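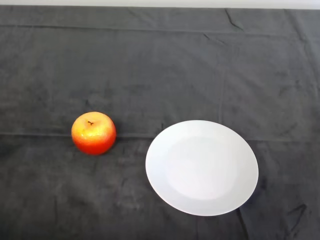
An Apple a Day, for a Month

I used to be a person who bought whatever apples were on sale, in the plastic bag, and let half of them go soft in the bottom drawer. Then last fall I moved to Pratby, which has one stoplight, a very good diner and more orchards than I could see the point of, and within a week my neighbor over the fence had asked me which apple I was. Not which one I liked. Which one I was! I said Red Delicious because it was the only name I could come up with, and I watched her face fall.

So I gave myself a project. Thirty days, one apple every day, eaten slowly and with a notebook open like some kind of wine snob. No pie, no peanut butter, no caramel. Just me and the fruit, usually around four in the afternoon, when I'd otherwise be eating crackers over the sink.

The first few days were humbling. I wrote "crisp" four times in a row. I wrote "apple-y," and underlined it. I had been eating these things since I had teeth and I didn't have a single useful word for them.

What helped was the Saturday-style market they hold in the old feed store, where the folks from Clastamwood Orchard cut slices for you off the end of a pocketknife and don't say a word until you've swallowed. They grow almost 30 kinds. Some are ugly - brown and rough as a potato - and those were the ones the regulars went straight for. I tried a russet that tasted like a pear that had been left in a drawer with some nutmeg, and I mean that as the highest praise. I bought 8 of them and ate two in the car.

After that I got a little obsessive. I learned that a lot of apples picked late in the season taste better after they've sat around awhile, and that some of the sour, hard keepers go sweet and mellow by the new year. I learned to store them cold and away from the potatoes. I learned that if you plant a seed from an apple you love, the tree that comes up will give you something else entirely, maybe delicious, probably not. Every named apple is a cutting from a cutting from a cutting, going all the way back to one tree. I think about that more than I should when I'm standing in the produce aisle.

I also took a drive out to Warkilar, 7 miles of gravel and one confusing fork, to see an abandoned orchard I'd heard about at the diner. The trees hadn't been pruned in forever and had gone all elbows. There was fruit on them anyway, small and scabby and so sharp it made my ears ring. I loved it. I filled my coat pockets and cooked the lot down with a splash of cider and no sugar, and it came out the pink of a bathroom from the fifties. It was wonderful next to a pork chop.

There were duds, of course. Day eleven was pure wet cardboard. Day nineteen had a worm, and I'll admit I skipped ahead to day twenty that same afternoon. And I went back to Red Delicious near the end, to be fair to it, a fresh one straight from a local tree, and it was pretty good! Sweet, a bit floral, skin like a raincoat.

My neighbor asked me again in April, when the trees were starting to show pink along the road. I told her I was a russet. She thought it over and said she'd had me down as a crab apple, then handed me a jar of her apple butter over the fence. I've been eating it on toast all week, and I need to get the jar back to her by Sunday supper.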